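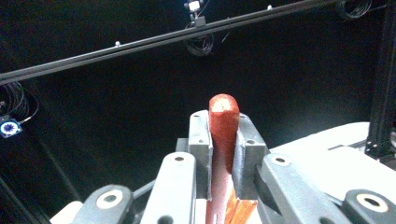
A red stick held upright between the fingers of the hand-held gripper. Skiltham's collectors log each grasp as its own example.

Squeeze. Hold. Lift, turn, put it back. Open the fingers. Press the button, start again.

That is the job, more or less, and at Skiltham it goes on from eight in the morning until the light through the loading door gives out. Four stations down one side of a former print shop. Each has a stool and a screen that shows a number going up. The gripper never leaves the collector's hand. No arm attached, no motors. A person works the fingers with a trigger and the tool records what the fingers did and what was in front of them while they did it.

The recordings go to a learning system the company calls Getusus. The idea is simple to say and slow to do. Show the system enough good grasps by people and it will start making grasps of its own. How many is enough? Ask three people in the building, get three answers. All of them end in "more."

I spent most of January there, on and off, a couple of hours at a time. I had wanted to write about the robot. There is one, in a back room, and I did see it move. But the work was out front, so that's where I sat.

Day one a collector handed me the tool and told me to pick up a stick. Easy. Picked it up. She looked at the screen and threw the example out. My wrist had rolled while the fingers were closing, so the stick tipped before it was held. Second try, too fast. Third one, I'd started recording with the fingers already shut. Out, out. It took me most of the morning to get 2 examples she would keep, and I think she was being kind on the second.

An experienced collector does 90 an hour. Not every hour. The first after lunch is bad, everybody says so, and the last one of the day is worse. Wrists get sore, then the thumb. There's a roll of blue tape at each station and people wrap the handle their own way, thick or thin, and don't like to swap.

The rules are on a sheet by the door, printed, then corrected in pen, then corrected again in a diffrent pen. Start open. Come in level. Close until it holds and no further. Wait one breath. Do the move. Set the thing down, don't drop it. Open, back away, stop recording. If something goes wrong, keep it running and mark it.

That last rule is new. Until the fall, mistakes were deleted. Slips, misses, a stick knocked flat and chased across the table, all gone by the end of the shift. What was left was a very tidy pile of examples in which nothing ever went wrong, and a system trained on it had no idea what to do the moment something did. It would miss by a hair and then carry on, lifting nothing, turning nothing, carefully setting nothing down. I watched an old clip of this. Nobody in the room laughed, they'd seen it too many times.

So now the slips stay in, as long as the collector recovers. Miss, notice, back off, try again. These are called saves and they are worth more than clean ones, to the system anyway. The trouble is you can't fake them. Collectors were asked to for a while, and every faked miss looked the same, a little jerk to the left and a pause, like bad acting. Getusus learned the jerk. For two weeks the arm in the back room would jerk left before picking up anything at all.

Why a stick? I asked that a lot. The short version is that a stick is honest about being held badly. A block sits in the fingers almost any way you grab it. A stick leans. Grip it off center and it swings, grip it low and the top wanders. Once the system can hold a stick up straight and keep it there, the people at the screens say, a lot of other things come quicker. Tool handles. Markers. The round bars that Dreson, a parts supplier two towns over and the first paying customer, wants sorted into trays.

Dreson is where the pressure comes from. The trays are due in spring. Nobody at the plant much cares how the system learned, they want the bars the right way round. In December a Dreson manager came by, watched a station for ten minutes and asked, fair question, why all these people didn't just come sort the bars.

The answer he got was about next year, and the year after. He wrote it down.

When I first came in, the count for upright holds stood at 1,105 kept examples. I assumed that was a lot. It isn't. It covers one sort of object, one sort of table, a few kinds of light. Of those, 333 came from a single collector, the fastest in the building, and this turned out to be a problem all by itself. She comes in slightly from the right. Always has, it's how her arm hangs. By the time somebody plotted it, the system came in from the right as well, even where there was something in the way over there. She was moved to a different task and took it well enough. The others were told to vary it. Left, right, high, low. Stand up sometimes. Change hands, if you can stand to.

Varying it is harder than it sounds. People settle. Give anyone the same move for an hour and they find the one cheap way of doing it and stay there, without meaning to. The station screen now throws up a prompt every few minutes. Start farther back. Go slower. Collectors hate the prompts, and do what they say.

Then there's checking. Every example gets looked at by somebody who didn't make it, played at double speed, keep or toss. Two people do only this. It's a quiet corner. They can tell who made what from the first second, one of them told me, before the fingers even close. Some people hover. Some go straight in. She can tell when somebody's tired and when they've had an argument, or says she can. About the tossed ones she's careful, sends them back with a note. "Closed early." "Look at the tip." Never just a no.

The tool itself came from Kahsay, a small workshop that builds them in short runs. Skiltham has gone through several versions. Early ones were heavy and people quit over it, two in one month. The present one is light enough, though the trigger spring still gets complaints, and when a finger wears there's a spare in a drawer and a small wrench on a string. Swapping a finger means redoing the calibration, which means twenty minutes of no examples, which means people put it off. The sheet by the door has a line on this as well. Underlined, three times.

Pay is by the hour. It was by the example, briefly, and the quality went through the floor in a week. Several collectors told me they'd taken the job as a stopgap and stayed on. It's sitting down, mostly. You can listen to things. One gets through a mystery novel every few days, on headphones, and swears her keep rate goes up in the last chapters.

Do they worry about what they're teaching it to do? Some. One used to sort parts for a living, by hand, at a place a lot like Dreson. He talked about it flatly, between grasps, and never stopped working. His view was that somebody would be doing this either way and his wrists were better here than they'd been there. Another said she didn't think about it until she saw the arm pick up a bar and hesitate, just slightly, before it closed. One breath. She does that. It's on the sheet, everyone does it, but she felt it was hers.

My last afternoon I asked for another go. Better this time. I came in level, closed, waited, lifted. The stick stayed put. Turned it, set it down, and clipped the edge on the way out so it rocked over and I had to go back for it. I reached for the delete key out of habit, somebody else's habit by now.

The collector at the next station shook her head. Leave it, she said. It's a save. The number on the screen went up by one, and she had already started on her next.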